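Temps de lecture : 5 min
7 octobre 2018 – par Qianru Han

5. La petite table : remise en ordre

Vaut pour la table basse du studio Wurgate, celle qu'on approche du mur quand on grignote. Pour le plan de travail, voir section 4. Pour l'évier, pareil.

À prévoir avant de commencer :
– deux chiffons microfibre, un sec, un humide
– une brosse souple (celle à manche court, tiroir du bas)
– un sac poubelle
– le plateau, pour tout porter à l'évier en un seul voyage

5.1 Débarrasser

1. Les emballages en premier. Papiers froissés, alu, plastique : au sac, directement. Secouer un peu avant, il reste souvent un biscuit dedans.

2. Sachets entamés : chasser l'air, refermer, pince. Sachet qui ne ferme plus – vider dans une boîte et jeter.

3. Tasses et petits récipients sur le plateau. Retirer les cuillères avant de soulever, sinon elles basculent. Fonds de café ou de thé dans l'évier, jamais dans les toilettes, même si c'est plus près.

4. Les bols vides : les bols en bois à part, ils ne vont pas au lave-vaisselle. Lavage à la main, eau tiède, essuyés tout de suite, séchage à l'envers sur torchon.

5. Feuilles et imprimés : les lever à plat, en pile, loin de tout ce qui est mouillé.

ATTENTION – multiprise. S'il y en a une sur la table, on la débranche au mur avant de passer le moindre chiffon humide. La poser ensuite au sec, pas par terre à côté des WC. Tension 230 V, on ne rigole pas avec ça.

5.2 Nettoyer

6. Set de table gris tissé : brosser d'abord, dans le sens du tissage, au-dessus du sac. Les miettes se coincent dans la trame, insister sur les coins. Ensuite chiffon humide bien essoré. Ne pas plier le set, le rouler.

7. Dessous-de-verre en liège : chiffon à peine humide. Pas de trempage, il gondole. Tache de café ancienne : un peu de bicarbonate, laisser 5 minutes, essuyer.

8. Plateau noir de la table : humide puis sec, sans attendre entre les deux. Les traces de doigts se voient beaucoup. Pas de poudre à récurer, pas de coté vert de l'éponge.

9. Pieds : un coup de chiffon de haut en bas. Puis le carrelage dessous.

Note – produit : le nettoyant Climora convient pour la table, dilué. Pas sur le liège ni le bois. Si le flacon est vide, savon noir, ça va très bien.

5.3 Remettre

10. Set gris à plat une fois sec. Le bord aligné sur celui de la table.

11. Liège devant, bol derrière. Garder les tasses côté liège, ce qui évite les ronds.

12. Câbles ramenés vers l'arrière, sans boucle qui dépasse. C'est la boucle qui fait tomber les tasses.

13. Rebrancher la multiprise en dernier, mains sèches.

Repères – d'abord le set gris, avec un sachet et un emballage froissé dessus, ensuite le dessous-de-verre en liège et la tasse brune avec sa cuillère :
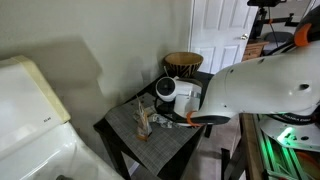
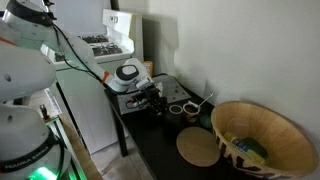
5.4 Cas particuliers

Liquide renversé : éponger au chiffon sec, en allant du bord vers le milieu. Lever les papiers d'abord. Set trempé – le rincer à plat dans la douche et le suspendre, compter une nuit.

Odeur dans un bol en bois : demi-citron, gros sel, frotter, rincer. Une goutte d'huile neutre une fois sec. À refaire en mars, avec le grand ménage.

Table qui boite : patin à revisser sous le pied. S'il manque, les patins de rechange sont dans la boîte Tikuvel, étagère du couloir. Reference 283, pas 27 – le 27 est trop haut.

Pièce cassée ou disparue : le signaler à Jérémie Tanguy avant le départ, un mot sur le cahier suffit.

Suite : section 6, poubelles et tri.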